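Notes to go with our open day visit to the Kallow lab
Course handout, April, prepared by Rania Aoun

Thank you all so much for coming along to Kallow, and for being so patient while we squeezed everybody into room 11 (I promise we'll ask for something bigger next year!). A few of you wanted the main points in writing, so here they are, with one or two extras I forgot to mention.

Bilal Daher started us off in the simulator, where the arm practices tabletop tasks before anyone lets it near real dishes. Remember his advice to watch the fingers first and the object second. It sounds backward, but it does help you see how a grasp is set up. 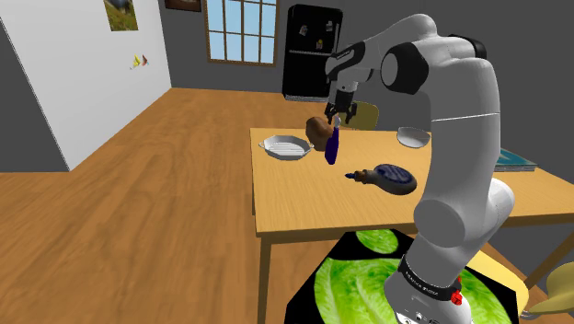 Simulated kitchen table: the gripper above a tilted blue bottle, with the bread just beside it.

A narrow neck like that one gives the fingers very little to close on, and the tilt of the bottle matters as well. Bilal told us he had 465 runs saved from this task, and he kindly offered to share 225 of them with our class, so do please write to him and say thank you.

For next time, read chapter 6 on parallel grippers and jot down how you would pick up a loaf of bread compared with a round bowl. A page is plenty, and sketches are very welcome. Chaimae Hajji will collect them at the start of class.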